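# namness-recipes

Old recipe cards from Namness, typed up as plain text. 1,109 cards so far, 304 still to check agianst the scans. Mostly soups and bread, one whole drawer of pickles.
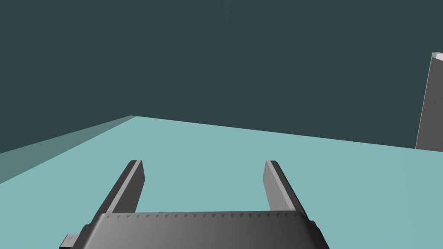

Spellings left as written – "flower" for flour etc. Don't fix them. Oven marks too.

- `cards/` one file per card
- `index.csv` title, cook, drawer number
- `notes/` Trí Trương's notes on the handwriting, half done

Drawer 2 is missing its dividers, so the order there is a guess. Hannelore Meinecke has the originals, ask her before quoting names.
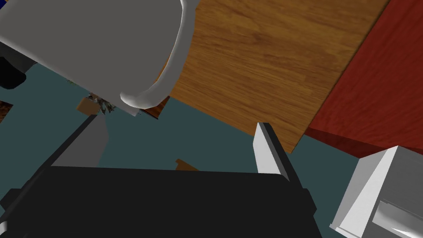
**Can I print these in a cookbook?**

Recipes are fine to reuse, credit Namness. Leave out the family notes at the bottom of the cards.

Next lot in November. Corrections to Yi-an Ahn, one card per mesage please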